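Wememari – datos de muñeca para aprender a mirar antes de agarrar

¡Publicamos por fin la primera versión! Wememari reúne 348 episodios teleoperados en viviendas amuebladas, y acompaña al método Didance, que predice hacia dónde conviene orientar la muñeca antes de acercarse a un objeto.

La idea es sencilla y nos tiene muy contentos: el modelo recibe únicamente la vista de la muñeca, con la pinza siempre visible, y aprende de los tramos de aproximación. Los fotogramas inclinados se conservan tal cual – enderezarlos empeoraba la política.

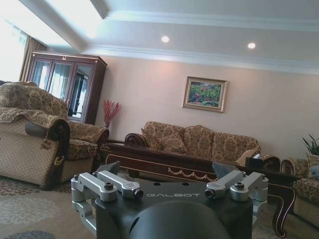

Vista de muñeca con la pinza vacía, ante una mesa de centro con una caja de pañuelos en el extremo derecho.

Resultados en casas no vistas durante el entrenamiento: Didance alcanza el 80 % de agarres correctos, frente al 58 % de la misma red sin predicción de orientación. En superficies despejadas llega al 91 %. ¡No esperábamos tanta diferencia!

Contenido
episodios/: vídeo y estado de la pinza
splits/: particiones por vivienda
lusadik/: cargador en Python y scripts de evaluación

Limitaciones: los reflejos en vitrinas y barnices todavía confunden la estimación de profundidad, y hay pocas tomas nocturnas. En noviembre añadiremos las anotaciones de contacto del laboratorio Mac Suibhne.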